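Clasificar los juguetes: cómo se ordena una bandeja llena

Cuaderno de la ludoteca infantil Arrieta. Lectura para niños y niñas de 6 a 9 años

Clasificar significa formar grupos con cosas que se parecen en algo. Se clasifican los libros de una biblioteca, la fruta del mercado y la ropa de un armario. También se clasifican los juguetes, y en esta ficha se explica cómo se hace.

Qué es un criterio

Para formar grupos hace falta una regla. Esa regla se llama criterio. Si el criterio es el color, una pelota amarilla y un bloque amarillo van juntos, aunque tengan formas muy distintas. Si el criterio es la forma, la pelota amarilla se separa del bloque y se reúne con las demás pelotas, sean del color que sean.

Un mismo objeto puede pertenecer a varios grupos. Lo importante es elegir un criterio antes de empezar y mantenerlo hasta el final. Cuando se cambia de regla a mitad del trabajo, los grupos se mezclan y hay que volver a comenzar.

En una bandeja de malla metálica caben cosas muy diferentes: un osito de peluche marrón, un balón blanco y negro, un cubo blanco, un tigre pequeño y hasta una bola plateada y arrugada. A su izquierda, sobre la mesa verde, hay tres cajas de cartón con un agujero redondo cada una.

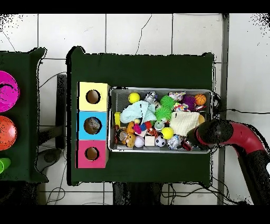 Clasificar por el tacto

Los ojos ayudan mucho, pero las manos también saben distinguir. Un peluche es suave y cede cuando se aprieta. Una pelota de pinchos de goma tiene muchas puntas pequeñas que hacen cosquillas en la palma. Una cuerda con nudos tiene partes gruesas y partes finas, y los dedos notan dónde termina un nudo y empieza el siguiente.

La propiedad que se percibe al tocar una superficie se llama textura. Algunas palabras útiles para hablar de texturas son liso, rugoso, blando, duro, esponjoso y áspero.

Las telas merecen una atención especial. Una tela de punto está hecha con hilos que se enlazan unos con otros formando pequeñas lazadas. Una tela arrugada ocupa más sitio que la misma tela bien doblada y, además, puede tapar lo que hay debajo. Por eso conviene retirar primero las telas, doblarlas y dejarlas aparte. Muchas veces aparece entonces el juguete que se daba por perdido.

Cajas de colores

Una vez formados los grupos, cada uno necesita un lugar. Las cajas de colores son muy prácticas, porque el color se reconoce desde lejos y también lo entienden los niños que todavía no leen. En la ludoteca se propone este reparto:

Caja amarilla: pelotas y balones.
Caja azul: peluches y muñecos.
Caja rosa: bloques, cubos y piezas sueltas.

El agujero redondo de una caja cumple una función parecida a la de la ranura de una hucha. Solo pasan por él los objetos que son más estrechos que la abertura. Antes de introducir una pelota, puede compararse su tamaño con el del agujero. Si no pasa, no se debe forzar: el cartón se dobla y se rompe con facilidad. Para los objetos grandes se reserva otro recipiente, por ejemplo un cuenco.

Ejercicio de observación

Busca en la bandeja las dos pelotas verdes de pinchos. Después, busca otra de color morado. ¿En qué se parecen las tres? ¿En qué se diferencian? Fíjate también en la pelota naranja, que tiene dibujo de baloncesto, y decide si pondrías todas en el mismo grupo.

Cuando hayas terminado, mira lo que queda en la mesa de la izquierda. Hay un cuenco magenta, otro naranja y un vaso verde. Piensa qué juguetes guardarías en cada uno y explica tu criterio a un compañero. Él puede proponer otro distinto, y los dos pueden ser correctos.

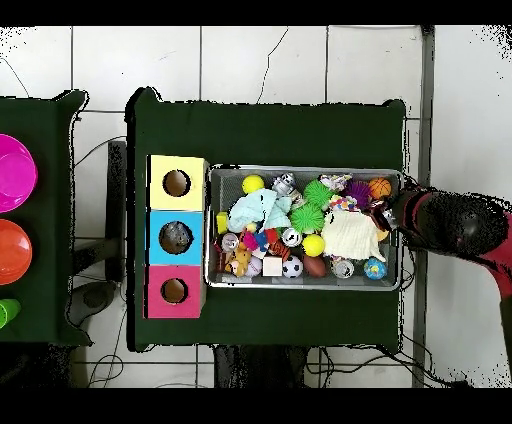

Texto y actividades: Moushumi Howlader
Ludoteca infantil Arrieta, área de juego y aprendizaje

Para practicar en casa

Reúne 16 juguetes pequeños y colócalos en una bandeja. Pide a una persona adulta que elija un criterio en secreto y que forme dos grupos. Tu tarea consiste en descubrir la regla. Después se intercambian los papeles. La actividad dura unos 14 minutos y puede repetirse con los mismos objetos, siempre que se cambie el criterio.

Vocabulario

Clasificar: formar grupos según una regla.
Criterio: regla que se utiliza para decidir a qué grupo pertenece cada objeto.
Textura: forma en que se siente una superficie al tocarla.
Recipiente: objeto hueco que sirve para guardar cosas dentro, como una caja, un cuenco o un vaso.

La ficha siguiente de este cuaderno trata de las figuras con volumen: la esfera, el cubo y el cilindro.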